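Workshop Notebook
Packing Bench, Trornell Building
2nd April
Entry by: Lech Wysocka

Purpose
To settle the placement of the blue storage bin at the end of the conveyor, and to decide whether the white insert is suitable for the Kołodziej parts order.

Layout
The taped grid on the brown surface has been retained. Bin positions are to be recorded by square, counted from the near end of the bench. The sloped lip faces the long white table, as agreed with Stillon. Colleagues are asked not to lift the tape when cleaning -- the earlier grid had to be laid again in full.

The insert is narrower than the bin and should be set against one side wall, so that the free space is left in a single strip. The stepped ledges on the inner wall are then open for inspection.

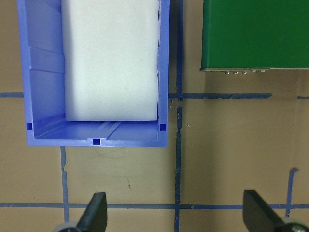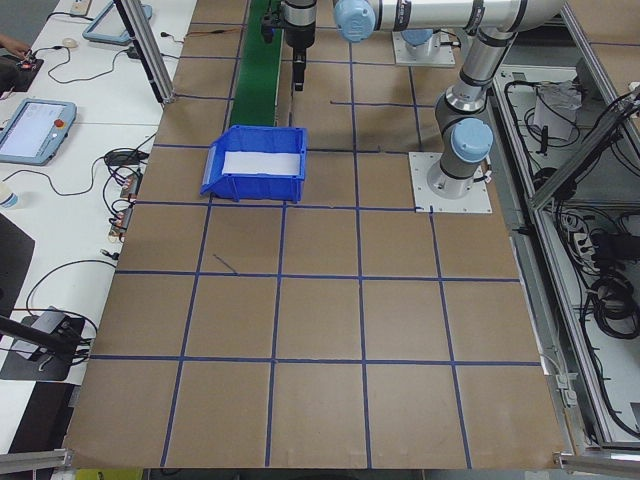 Observations
1. The insert leaves the near part of the bin floor uncovered. The raised rib there will prevent small cartons from lying flat, and a thin pad is recommended.
2. The square holes along the near end are to be left open. Labels belong on the outside wall.
3. The bin stands close to the green conveyor. This is acceptable for the present order, but a wider bin would require a new position.

Outstanding
Quotation for 20 further inserts requested from Fleltness; the minimum order is 10. The pad material has yet to be chosen. The bench layout is to be reviewed in July -- any change before then should be entered in this notebook and initialed.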